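Kuswood Salon Menus

README and data card, version 2
Last updated Monday, January 3, 2022

Hi! I'm Zulema, and this is my collection of price menus from hair, nail and beauty salons in Kuswood. It began as a spreadsheet I kept for myself after I paid a lot more for a root touch-up than the front desk had quoted me on the phone (I still went back, she's very good with color). Then a couple of friends wanted a copy, then Manuela Ruggiero asked if she could use it for her cosmetology class, and by then it needed a proper file layout and somebody to write down what the columns mean. So that's what you're reading.

What you get

There are 400 rows, one for each service on a salon's menu. They come from 30 salons, everything from one-chair places to the big one by the bus station with the waterfall in the lobby. If a salon lists "women's cut" and "women's cut, long hair" as separate lines, they're separate rows. If it lists one line with a price range, it's one row with a low and a high price.

Files

menus.csv is the main table.
salons.csv has one line per salon with neighborhood, opening days and whether they take walk-ins.
synonyms.txt is the list I use to match up service names. It's messy but it's probably the most useful thing in the folder.
notes.txt is me talking to myself. Read it if a price looks strange to you.

Columns in menus.csv

salon_id: matches the same column in salons.csv.
service_raw: the name exactly as the salon wrote it, typos and all. Please don't clean these up in place! Half the fun is finding out how many ways people spell balayage.
service_group: one of 5 groups, which are hair, nails, brows and lashes, skin, and other. Scalp massage goes under hair. Hand massage goes under nails, except when it's sold by itself, and then it's under other. I went back and forth on that one for weeks.
price_low and price_high: US dollars, before tax and tip. If there's only one price, both columns have it.
plus_sign: yes if the menu says something like "45+" or "from 45" or "and up." This matters more than you'd think. A lot of color services have a plus sign, and treating the number as the real price will make color look way too cheap.
who_for: women, men, kids, anyone, or blank. I copied what the menu says. Some salons have dropped this completely and go by hair length, and for those I used anyone and put the length in the next column.
length: short, medium, long, or blank.
minutes: how long they say it takes, if they say. Mostly blank, sorry.

How I collected it

I walked in and asked, mainly. Most salons have a printed menu by the register and were happy to give me one, or let me copy it down while I waited for my nails to dry. For the rest I used the menu on their own website. I didn't use booking apps, where prices can be out of date or have a fee mixed in, and I didn't use reviews at all.

Aslı Türkmen typed up every nail menu a second time without looking at my version, and we compared. Most of our disagreements were about gel. Does "gel polish change" include taking the old gel off? At some places yes, at others it's extra, and the menu won't tell you. We called and asked where we could, and the answer is in notes.txt under the salon's id.

Changes since version 1

Men's cuts at the Ratoneck Street salons were entered twice, so I took out the duplicates.
Tatlı Brow Bar is in now. Nurhan Gökçe runs it and sent me her whole menu with the minutes filled in, bless her. If you're wondering why brows and lashes suddenly has so many durations, it's her.
Prices that were typed with a dollar sign don't have one anymore, so your spreadsheet program should stop reading them as text.
Bridal packages moved out of hair and into other. They usually include makeup, and they were dragging the hair average up like crazy.

Things to watch out for

Everything is from one town. Please don't use it to say what a haircut costs in general.

Prices go stale fast. Several owners told me they raise theirs in January, so some of these could already be off by a few dollars by the time you open the file.

Barber shops aren't in here unless they're part of a salon. I'd love to add them, and Manee Wongsuwan has offered to do the ones on her side of town, so maybe next time.

The salons that said no aren't listed, and I'm not going to tell anybody which ones they were. They tended to be the pricier ones, so the top end is thinner than it should be.

There's nothing on quality. A cheap cut in this file might be wonderful, and I've had an expensive one that I hid under a hat until it grew out.

No stylists' names, no phone numbers, no customer information. If you spot something personal that slipped through into service_raw (one menu had a stylist's first name in a package title, and I think I caught all of those), tell me and I'll take it out the same day.

Opening it

Any spreadsheet program works. Save it as UTF-8 or the Turkish letters in the salon names will turn into garbage, ask me how I know. I sort by service_group and then price_low, and that's pretty much my whole method. Manuela's students load it into Volix for their charts, and she says the plus_sign column comes in as text there, so change it to yes/no after importing.

Using it

Go ahead and use it for school, for planning your own menu, or just for finding a decent pedicure. Say where you got it. Please don't publish a "cheapest salons in Kuswood" list from it. I promised the owners I wouldn't do that myself, and I'd feel awful if it happened anyway.

Fixes and additions

If you own a salon here and your prices are wrong, send me the new menu, a photo of it is fine. If you're a customer and you got charged something different, check for the plus sign first, then check notes.txt, and then write to me with the salon and the exact service name.

Still on my list: a column for whether a blow-dry is included with the cut, and a decision about what to do with waxing, which right now sits in skin even though half the rows are eyebrows. 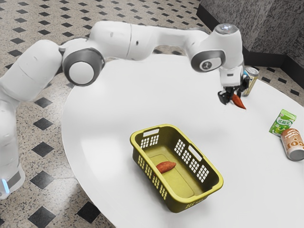
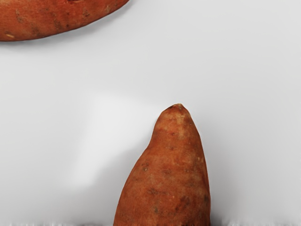 First: robot arm and round white table. Second: sweet potatoes. Both are computer renders.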